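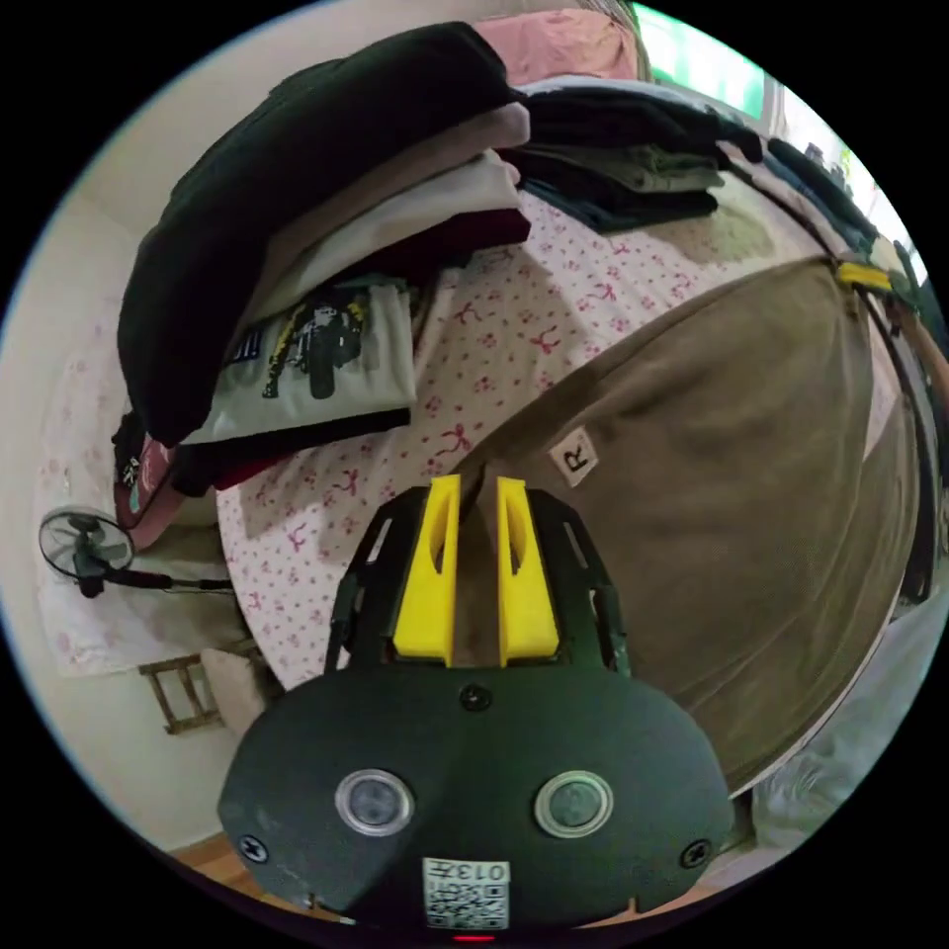

*1 min read*

**Hand-held gripper demos: fold clothes on the bed or move to a table?**

Posted by Koivisto, Saturday, December 4, 2021

I'm recording folding and stacking demos with a hand-held gripper, the kind with two yellow fingers. The plan is 100 demos per garment type. I work on a bed with a printed sheet, and the finished stacks stay on the bed while I do the next item. I have 40 good ones so far. When I replay them on the arm, it closes too early on thick things like sweaters and does fine on T-shirts. Is the bed the problem, or is it me?

**Multhorpe**

Probably some of both. A mattress gives when you press on it, so your hand goes lower than it would on a table and you don't notice. The arm then repeats that height on whatever surface you give it. If the arm will work on a table, record on a table. If it will work on a bed, stay on the bed but press less.

Also check how fast you close the fingers. I was squeezing before I had the fabric fully between them. I redid 30 sweater demos with a short pause before each grasp and the early closing mostly went away. Keep the tall stack a bit further from where you grasp, too. Mine kept blocking the view of the edge I wanted.

**joson_k**

just use teleop, way easier

**Clulano**

Teleop is slower for cloth in my experience, so I wouldn't switch for this. Don't throw out the 40. Tag them by surface and train with and without them. I had 4000 short clips from July with no surface tag and had to go through them by hand. The patterned sheet is fine as long as you change it now and then.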